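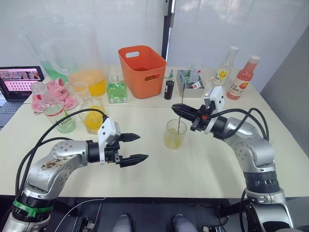

## かき混ぜるだけの課題を続ける理由

私が顧問をしているロボットの学生サークルEmovでは、今年度の後半をほぼ一つの課題に使っている。二本の腕で飲み物を作る課題で、部内ではPopと呼んでいる。瓶を取り、コップに注ぎ、棒でかき混ぜる。材料の組み合わせで味は変わるが、動作の種類は少ない。

この課題には学内から何度か疑問を向けられた。機械の勉強をしている学生が半年かけてジュースを混ぜているのはどうなのか、という趣旨である。大会に出るなら走らせるか投げるかしたほうが見栄えがするし、進学や就職の面接でも話しやすいだろうとも言われた。気持ちはわかる。私も最初に学生から案が出たときは、文化祭の出し物としてなら、という程度に受け取っていた。

今は考えが変わっている。学生がロボットを学ぶ題材として、飲み物を作る作業はかなりよくできていると思う。以下はその理由と、続けるうえで直したほうがよいと思っている点である。

## 誰でも結果を判定できる

飲み物の課題の長所として最初に挙げたいのは、成功と失敗を素人でも見分けられることだ。こぼれたか、コップが倒れたか、底に濃い層が残ったままか。見れば済む。一年生でも、見学に来た保護者でも同じ判定ができる。

以前の課題は、部品を決められた穴に差し込むものだった。精度の数字は出るのだが、差し込みが浅いのか深いのかを巡って毎回議論になり、その議論に加われるのは設計した上級生だけだった。下級生は後ろで黙って見ていた。判定の基準が上級生の頭の中にある課題では、下級生は作業の手伝いにしかならない。

Popに変えてから、記録をつける係は学年に関係なく回せるようになった。こぼしたら丸印をつけない、というだけの規則である。それで議論がなくなったわけではないが、議論の中身が「これは成功か」から「なぜこぼれたか」に移った。教える側からすると、この差は大きい。

## 棒を一本持たせることの難しさ

写真では右の腕が細い金属の棒を縦に持ち、小さなコップに先を入れている。人間なら話しながらでもできる動作である。

学生たちは当初、注ぐ動作が山場で、かき混ぜるのはおまけだと考えていた。計画表でも混ぜる工程には一週間しか割り当てていなかった。やってみると順番が逆だった。棒は細いので、つかむ位置が少しずれただけで先端の位置が大きく変わる。先端がコップの壁に当たると棒が手の中で回り、回ったまま次の動作に入るとコップを押す。コップは軽いので、押されれば動く。動いたコップに対して、プログラムは元の位置で円を描き続ける。

ここで学生は初めて、自分たちの書いたものがコップを見ていないことに気づく。授業で「フィードバックが必要である」と教えると、全員がうなずいて試験にもそう書く。ところが目の前でコップがずるずる押されていくのを見るまでは、その言葉が自分の書いた行のどこに関係するのかを考えない。高価な教材を使わなくても、コップと棒があればこの経験はできる。

二本の腕を使う意味についても同じことが言える。片方が混ぜている間、もう片方は何をしているべきか。コップを押さえるのか、次の瓶を取りに行くのか、ぶつからないように待つのか。押さえれば安定するが遅くなる。取りに行けば速いが、腕どうしの距離を気にしなければならない。答えは一つに決まらず、部内でも意見は割れたままである。私は決めないことにしている。それぞれの案で回数を重ね、記録を並べてから選べばよい。

## 100回やらせることに賛成する

Popには、同じ設定のまま100回通すという決まりがある。途中で設定を直したら最初から数え直す。学生には評判が悪い。私はこの決まりを今後も残すべきだと思っている。

先日の通しでは82回が成功だった。残りの失敗のうち6回はつかみ損ねで、ほかは混ぜている最中のものだ。学生たちは、もっといい数字が出ると予想していた。普段の練習では続けてうまくいくことが多く、失敗したときにはその場で棒を置き直し、何かを少し変え、また始めていたからである。失敗の直後に手を入れる癖がつくと、記憶に残るのは直したあとの成功ばかりになる。

大会に向けた活動では、この癖がとくに強くなる。本番は一回か二回しかなく、その一回に合わせて調整することが練習になってしまう。うまくいった回の動画を撮り、それを発表に使う。聞く側もそれで納得する。私は審査を頼まれたことがあるが、発表の中で何回中何回という数字を出した班は少なかった。出さない班が不誠実だと言いたいのではない。聞かれないから用意しないのである。聞かない審査の側に責任がある。

その意味で、うちが毎年出ているZiltentという競技会が、昨年から試行の記録表の提出を求めるようになったことには賛成している。配点はまだ小さく、書式も使いにくい。備考欄が狭すぎて、失敗の理由を一行で書かされる。それでも記録表があるだけで、学生は練習の段階から数を意識する。ほかの競技会にも広がってほしい。

## 反対意見について

もちろん、飲み物の課題に対する批判には当たっているものもある。

一つは、液体と電気を同じ場所に置くことの危うさである。これには反論の余地がない。Emovでも配線の通し方と拭き取りの手順を決めているが、決めた手順が守られない日はある。水曜の活動は終了時刻が早く、片付けが雑になりやすい。私はこの点で学生に口うるさくしており、今後もそうする。電源の近くに飲み物を置いた班はその日の作業を止める、という規則は厳しすぎるという声もあるが、変えるつもりはない。

もう一つは、食べ物を粗末にしているという批判だ。100回混ぜれば、100杯分の何かが要る。練習の大半は色をつけた水で行い、本物のジュースを使うのは味や粘りが関係する段階に限るように決めた。それでも無駄は出る。私は無駄がゼロでなければ許されないとは考えていないが、学生が買い物の記録をつけることには意味があると思っている。一月の材料費は、モーターの予備よりも果物のほうが高かった。その数字を部員全員が知っているのは悪いことではない。

三つ目が、いちばんよく言われる「社会の役に立たない」という批判である。飲み物を作る機械ならもう店にあるし、腕が二本もついた装置より速くて安い。そのとおりで、Popがそのまま商品になるとは部員の誰も思っていない。

ただ、私はこの批判には同意しない。学生の課題に実用性を求めすぎると、企画書の書き方ばかりが上達する。高齢者支援、災害対応、人手不足の解消といった言葉を冒頭に置き、中身は去年の先輩の台車にカメラを載せたもの、という企画を私は何度も読んだ。言葉が大きいほど、できたかどうかの判定は曖昧になる。コップ一杯をこぼさず混ぜるという目標は小さいが、達成したかどうかをごまかせない。実用を考えるのは、小さい目標に対して自分の装置がどのくらい当てになるかを知ってからでも遅くない。

## 片付いた机で練習しないこと

運営のことで一つ、意見を書いておきたい。

部には、腕の動く範囲から余計なものをすべてどけてから始めたがる学生が多い。最初の段階ではそれでよい。しかし、いつまでもコップと棒しかない机で練習していると、物が一つ増えただけで動かなくなる装置ができる。今は後半の練習では瓶やピッチャー、かご、ストローの入った箱などを机に出したままにしている。布が置いてあることもある。透明なものが多いので、カメラで見分けるには意地の悪い条件である。

これについては部内でも賛否がある。条件を一度に増やすと、失敗の原因がわからなくなるという反対は筋が通っている。そこで、通しの試行では物の置き場所を始める前に書き留めておくことにした。片付いた机と物の多い机の両方で数を取れば、差がどこから来るかを考える材料になる。物の多いほうでの試行はまだ27回分しかなく、比べるには足りない。

記録にはRennessという部の先輩が作った集計用のソフトを使っている。古いもので、入力画面が使いづらく、項目名を変えると過去の表が読めなくなる。作り直したいという学生が毎年いる。私は毎年止めている。作り直しに半年かかれば、その間の記録が途切れるからだ。道具を作るほうが楽しいのはわかるが、今年の部員に必要なのは試行の数である。来年度、専任で取り組む人が出るなら考えを改めてもよい。

## 評価の時間をどう取るか

活動時間の配分も見直したい。現状では、作る時間が約八割で、試す時間が残りというところだと思う。発表前はさらに偏る。前日の夜まで新しい動作を足し、当日の朝に一度通してみて、動いたから大丈夫だと言って運び込む。私が学生の頃も同じだったので、あまり偉そうなことは言えない。

それでも、顧問の側でできることはある。日程表に、何も足さない週を先に書き込んでおくことだ。今年は発表前の二週間を試行だけにした。一週目は不満が多かった。二週目に入ると、つかむ位置の印がずれていること、夕方に窓の光で見え方が変わること、同じコップでも底の厚みに個体差があることなどが出てきた。どれも作っている間には話題にならなかった。夕方の光の件は、結局カーテンを閉めてから始めるという運用で済ませている。プログラムで解決したかった学生は不服そうだったが、期限のある作業ではそういう選択も要る。

来年度の課題はまだ決めていない。学生の中には、Popはもう十分なので別のことをしたいという声と、氷を扱うまでやめたくないという声がある。私は後者に傾いているが、決めるのは部員である。別の課題を選ぶ場合でも、一年生が判定できること、同じ条件で100回できること、この二つは条件として残すように頼んである。

次の通しは、混ぜる棒の持ち方を変えた設定で行う。数え直しなので、また一回目からになる。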